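Imprégner et entretenir un plan de travail en marbre

Villca – Fiches pratiques – Revêtements et surfaces
Mis à jour le 23 janvier 2022

Le marbre est une roche calcaire. Il est poreux et réagit aux acides, y compris faibles : vinaigre, jus de citron, vin, sauce tomate. Deux types de dégradation sont à distinguer avant toute intervention. La tache correspond à la pénétration d'un liquide coloré ou gras dans la pierre ; elle fonce la surface sans en modifier le poli. L'attaque acide dissout la couche superficielle et laisse une zone mate, généralement plus claire, perceptible au toucher sur une finition polie. Un imprégnant limite la première. Il n'a pratiquement aucun effet sur la seconde.

La procédure décrite dans cette fiche s'applique aux marbres naturels polis ou adoucis. Elle ne convient pas aux quartz reconstitués, aux céramiques grand format ni aux stratifiés d'aspect marbre.

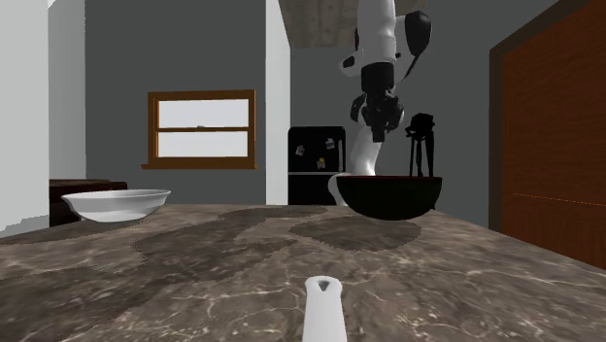 Grand saladier noir sur un plan de travail en marbre.

Partie 1 – Imprégnation

Matériel
Imprégnant oléofuge et hydrofuge, type Vilimine S
Nettoyant neutre concentré, type Pevider
Pinceau plat large ou applicateur mousse
Chiffons de coton blanc non pelucheux
Ruban de masquage
Gants nitrile

Test d'absorption

Déposer quelques gouttes d'eau déminéralisée en plusieurs points du plan, dont un à proximité de l'évier et un près de la plaque de cuisson. Laisser agir 30 minutes sans couvrir, puis essuyer. Si la pierre a foncé à l'emplacement des gouttes, la protection est absente ou usée. Si elle n'a pas changé de teinte, l'application d'un produit supplémentaire est inutile : l'excédent resterait en surface et formerait un voile.

Le test se fait sur une surface propre. Un film gras ou un reste de cire donne un faux résultat. En cas de doute, dégraisser d'abord et recommencer le lendemain.

Préparation

Débarrasser entièrement le plan. Protéger au ruban les joints silicone, l'encadrement de la plaque et la robinetterie. Laver au nettoyant neutre dilué selon la notice, rincer deux fois à l'eau claire, essuyer. Laisser sécher toute une nuit, fenêtre entrouverte. Une pierre encore humide à cœur bloque la pénétration du produit et peut présenter des auréoles après traitement.
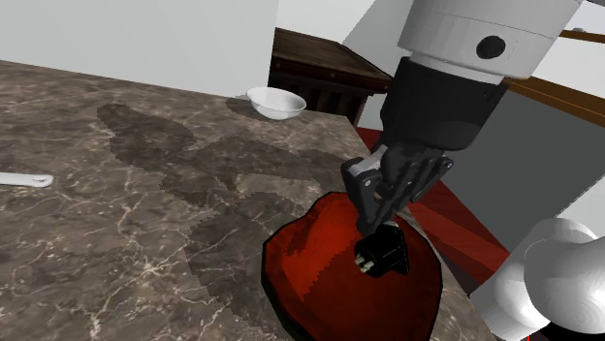

La température de la pièce et celle de la pierre doivent être proches. Nous travaillons habituellement à 19 °C, chauffage d'appoint arrêté. Éviter le soleil direct sur le plan : le solvant s'évapore avant d'avoir migré et le séchage devient irrégulier.

Application

Faire un essai sur une zone peu visible. Le produit peut accentuer légèrement la teinte des marbres foncés ou fortement veinés. Appliquer ensuite une couche uniforme, par bandes parallèles, sans créer de flaques. Traiter aussi les chants et le pourtour de la découpe d'évier, souvent oubliés alors que l'eau y stagne.

Laisser pénétrer le temps indiqué par le fabricant, puis essuyer la totalité de l'excédent avec un chiffon sec. Changer de chiffon dès qu'il se charge. Une seconde couche se pose sur la première encore fraîche lorsque la pierre absorbe beaucoup, ce qui est courant sur les finitions adoucies comme la série Prirnstead. Sur un marbre poli dense, une couche suffit.

Ne rien poser sur le plan avant séchage complet. Refaire ensuite le test d'absorption.
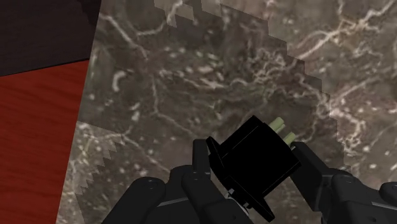
Partie 2 – Entretien courant · 515 mots

Nettoyage quotidien

Utiliser une éponge non abrasive et une solution de nettoyant neutre. Rincer, puis sécher au chiffon microfibre. Le séchage est l'étape la plus importante en zone d'eau dure, où les gouttes laissent un dépôt calcaire difficile à retirer sans produit acide. Les anticalcaires, même présentés comme doux, sont à exclure. Il en va de même de l'eau de Javel, de la poudre à récurer et des éponges grattantes.

Le savon noir est parfois conseillé. Employé régulièrement, il dépose un film gras qui ternit le poli et gêne toute imprégnation ultérieure. Nous le déconseillons sur les plans de cuisine.

Éclaboussures

Absorber le liquide avec du papier, sans frotter ni étaler. Rincer à l'eau claire, sécher. Pour un liquide acide, intervenir immédiatement.

Taches grasses

Préparer un cataplasme avec 200 g de terre de Sommières et de l'eau déminéralisée, ajoutée peu à peu jusqu'à obtenir une pâte épaisse. Étaler sur la tache en débordant largement. Couvrir d'un film alimentaire percé de quelques trous et laisser jusqu'au lendemain. Retirer le film, attendre que la pâte soit sèche, enlever avec une spatule en plastique, rincer.

Une tache ancienne demande souvent plusieurs cycles. Laisser la pierre sécher entre deux applications avant de juger du résultat, car l'humidité résiduelle fonce la zone et peut être confondue avec la tache elle-même. L'imprégnation locale est à reprendre ensuite.

Taches colorées

Café, thé et vin se traitent avec le même cataplasme, l'eau étant remplacée par de l'eau oxygénée à faible concentration. Essai préalable obligatoire sur les marbres foncés, qui peuvent s'éclaircir.

Marques mates

Une attaque acide légère se reprend à la poudre à polir pour marbre, travaillée au feutre humide par mouvements circulaires. Rincer souvent pour contrôler l'avancement. Sur une finition adoucie, la poudre à polir crée une zone brillante ; utiliser alors un tampon abrasif fin de même grain que la finition d'origine. Les marques profondes relèvent d'un marbrier.

Périodicité

Répéter le test d'absorption chaque année. Nous le faisons en novembre, avant la période où la cuisine est la plus sollicitée. La zone de l'évier s'use en général plus vite que le reste et peut être traitée seule, à condition d'estomper le produit sur les bords.

Stockage des produits

Conserver l'imprégnant dans son bidon d'origine, bouchon serré, à l'abri du gel. Étaler les chiffons imbibés de solvant à plat à l'extérieur jusqu'à séchage complet avant de les déposer en déchetterie.

Voir aussi : Reprendre un joint silicone en bordure de marbre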